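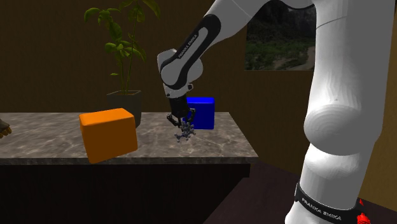 What should a company have in place before it lets a robot arm pick things up near people? A written plan for the space around the arm, a stop that anyone can reach, and a record of every task tried in simulation before it is tried for real.

Brutel launches plain-English good practice guide for small robot workshops

Midcombe, March 2025

We are delighted to share that Brutel has finished its good practice guide for robot arms in small workshops, and that it is free for anyone to download, print, scribble on and pin up by the kettle. It has been a long time coming, and we would like to thank everyone who sent us their own rules, their half-finished checklists and, in a few cases, some very frank letters.

The guide is called Steady Hands and it runs to 102 pages, which we know sounds like a lot. Please don't be put off – the part most people will need is a set of 5 cards at the front, and the rest is there for the days when a question comes up that the cards don't cover. It sits alongside the law and the published safety standards and does not replace either of them, so firms will still need their own risk assessment, signed by somebody who has stood next to the machine.

A good deal of the guide is given over to simulation. Small firms tell us again and again that this is where their notes are thinnest: a task is built on screen, it is changed a dozen times over an afternoon, and by the end of the week there is no telling which version was sent to the real arm.
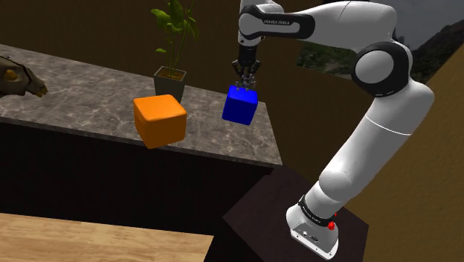 So we ask for a short record each time. It should give the task in one sentence, the objects used, the height of the work surface, the top speed allowed, the gripping force and the point at which the arm must give up and stop. If any of those change, the record gets a new number. We also ask that each task be run 900 times in simulation, with the objects shifted a little between runs, before it goes anywhere near a workbench, and that the failures are kept in the same folder as the successes.

The chapter on gripping was the one we rewrote most often. Boxy things are easy to write rules for. Awkward shapes are much harder, and the guide now asks workshops to choose at least three of them for every new gripper and to write down where the fingers are allowed to touch.
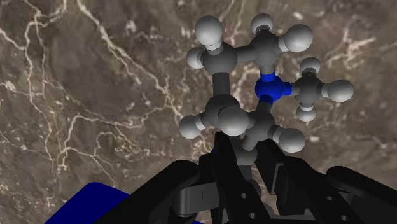 Nic Aodha, one of the firms that read the early drafts, told us the gripping chapter was the first set of rules its newest starters had read to the end, though it would still like a clearer word on who signs off a change made late in the day. We have taken that to heart, and a page on handovers will be added in April.

The Dromedau edition, for workshops that run more than one arm in the same room, will follow once the handover page is settled. Comments on the guide are very welcome, long or short, and can be sent to the Brutel office in Midcombe.

Ends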